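Small thread about a fault that took us much of this month. Maybe it saves somebody a few evenings.

1/ Our arm did a protective stop again and again. No collision, nobody near it. The log only said "force limit, joint 5". We restarted, it ran well, and then it stopped again.

2/ Jerome Javier made a test of 600 cycles over the weekend. It stopped 144 times. That is too much for a bad sensor reading now and then.

3/
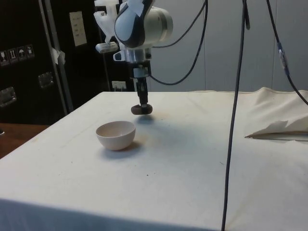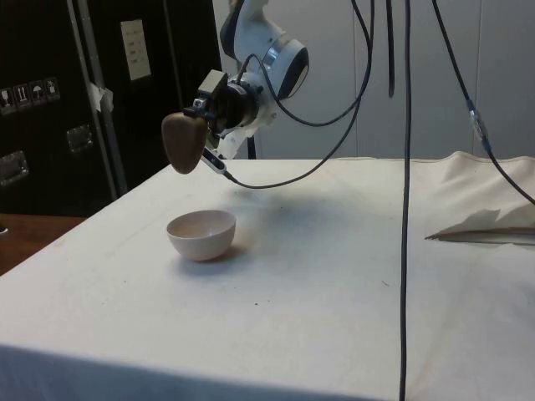

4/ We first blamed the force limit, and I am a little ashamed how long. Nesma Chraibi wanted to raise it by 2 newtons and I said no, a safety limit is not a place to hide a fault. Then she plotted the stops against wrist angle, and nearly all of them were at one end of the turn. After this we looked at cables. The one which loops near the wrist joint had too little slack for this angle, so it pulled on the wrist and the controller felt it as a contact.

5/ So the stop function did its job. It felt a real force. We were the ones who did not believe it.

6/ What we changed: a longer cable and 2 new clips. Also a rule that the limit can be changed only if a second person signs.

7/ Next test is in December, with the Femico controller update. Samer Nseir asked me for the plot, I will post it when Nesma has cleaned the labels.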